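Equipment planning notebook, faucet handling cell
Entry of November 24, 2025

Purpose of this entry: to record the position reached on the arm purchase before the request goes forward, and to note which items remain unpriced.

The simulated cell is still the only basis for the reach figures. The model carries the white arm and the three-piece faucet set, two handles with the spout between them. The quotation from Ronau covers the arm and controller only. The Flanura quotation includes the gripper and one spare set of fingers, with delivery in 40 working days. Neither includes a mounting plinth – this has to be budgeted separately.

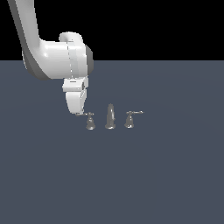
Budget lines

Line 161 was opened in September for the arm and cannot be used for tooling. Tooling is to be charged to the general workshop line, where 1000 dollars has been set aside for fingers and pads. Two suppliers have been asked to price soft pads. Only Grindedau has replied, and its price excludes shipping. Installation is to be entered as a separate item so that it is not absorbed into the purchase price.

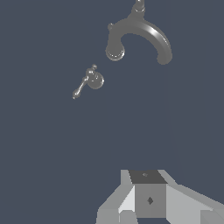 Camera costs are the least settled part of the request. The Mwakalinga offer is for a single wrist unit with cable and bracket, and a second unit would exceed the present allowance. In the close view, the spout and the lever handle both lie well beyond the gripper, and the base of the spout runs out of view at the top. A single unit may therefore be insufficient for work near the base, and a fixed overhead camera should be priced as an alternative before any order is placed. The metal also renders with bright highlights – diffuse lighting is to be added to the list as an optional item.

Outstanding: written confirmation of the Ronau warranty terms; plinth drawing; shipping from Grindedau; floor space approval for the enclosure. Training for 2 operators is to be requested from whichever supplier is selected.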